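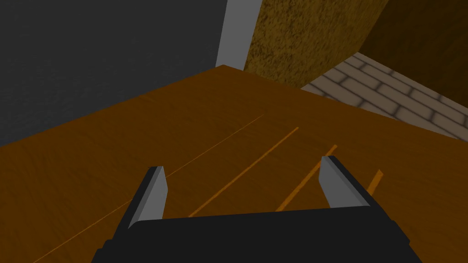 Guvham open day, who went?

tablesaw_anju
Posted Wed 14 November

Got back from the Guvham open day in Branley last night and I'm still buzzing! They ran the whole demo in simulation on a big screen, and you could stand right behind the operator and bug him with questions (I did, plenty). Tickets were 9 bucks, parking was a nightmare, worth it anyway. Anybody else there?

charoen_n
I was in the second group. Sorry, but I wanted hardware. I drove 276 miles and watched a screen. Boonsong Srithong gives a good talk, I'll grant him that, but a simulator is a simulator.

tablesaw_anju
Oh come on, the flyer said simulation right on it! And he let people change the grip settings live. Try getting that with a real arm and a room full of kids.

thanakorn_c
Kind of with Charoen here. I liked the two-arm part a lot more than the single gripper part, but friction is where these things always fool you. I asked about it and got a pretty short answer. 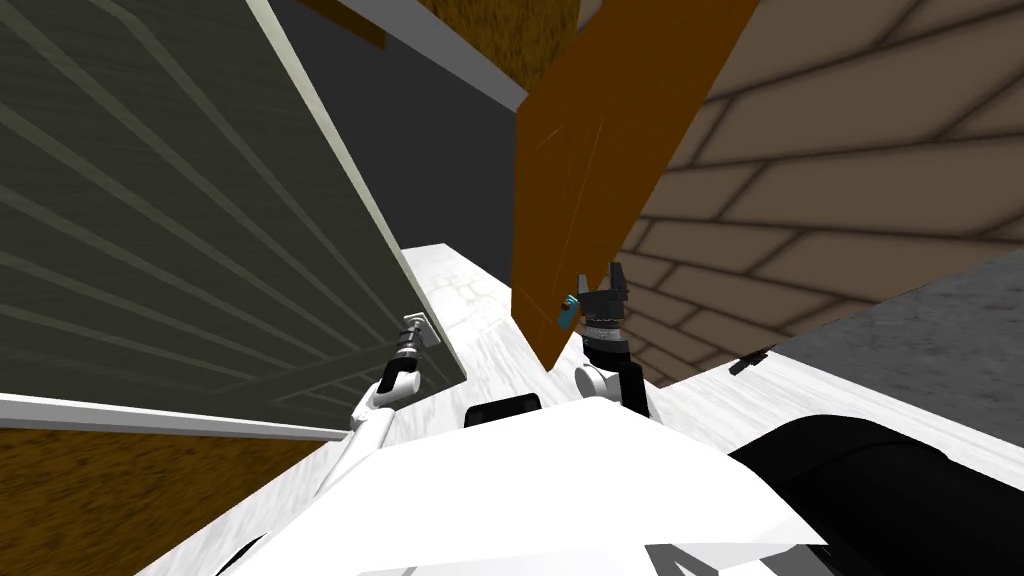
mill_street_2
Do you have to sign up ahead of time for the next one?

anong_ch
You sign up at the front desk on the day, and they stop at 343 people. Get there before the doors open if you want the first group.

mill_street_2
Great, thanks. Is it the same building as the Rojanasak demo in August?

anong_ch
Same building, other entrance. Use the one by the loading dock.

charoen_n
And eat first. The coffee line was longer than the talk.

tablesaw_anju
Ha, okay, we agree on the coffee. I'd still go again. Thanakorn, if you write to Boonsong about the friction stuff, post what he says, I want to know too.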